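Penbridge Chopstick Drawer

Chopsticks and small spoons, laid out and put away again 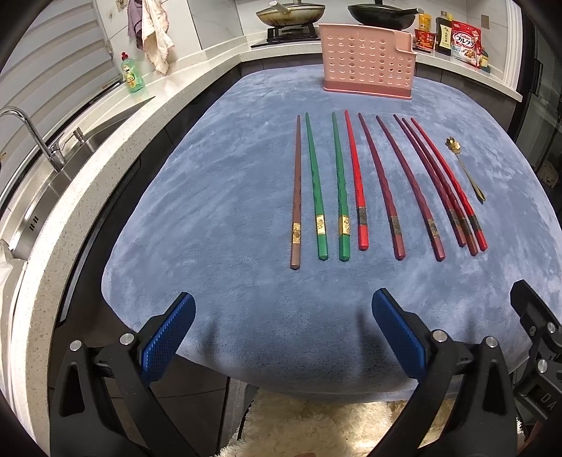 Chopsticks in a row on the blue fleece, gold spoon at the right end, pink drainer rack behind.

Hi, I'm Oona Lindqvist, and this folder is my ongoing attempt to get my chopsticks in order! I started it in September with 20 photos and it's up to 300 now (my sister thinks that's plenty, I disagree).

What's in here: photos of chopsticks laid out on cloth, plus notes.txt, where I write down color, pattern and which drawer each one lives in. Green ones with the twisty tips go under "green-twist". The bright reds and the deep maroons get separate names, so please don't merge them - I did that once and spent a whole evening undoing it.

Spoons are in the same list, down at the bottom. The little gold one with the flower-shaped bowl is "petal" and it's my favorite.

Still to do: matching up pairs, and the 70 photos in the "sort me" folder, which have no notes at all yet.

Use whatever you like, just keep my name with it. If you spot a wrong label, send me the file name and I'll fix it.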